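Home Syllabus Readings Handouts Contact
Search this site Go

Handout 8: Writing the Family Letter
Kelly Fairclough, Tallwood Evening Classes

Welcome back, everybody! Tonight we look at how a letter begins, and I do hope you brought the old ones I asked for. 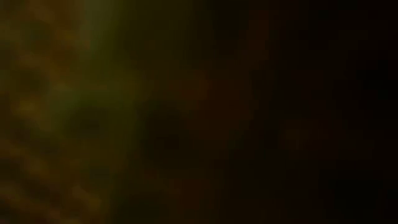

A good opening puts the reader somewhere — a porch, a bus, a kitchen in October — before it gets around to the news.

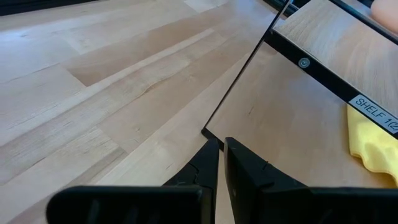 For next week, please write 14 lines to a cousin you haven't seen in ages, and read them out loud to yourself at least once.

Contact the office | Copyright Tallwood Evening Classes | Back to top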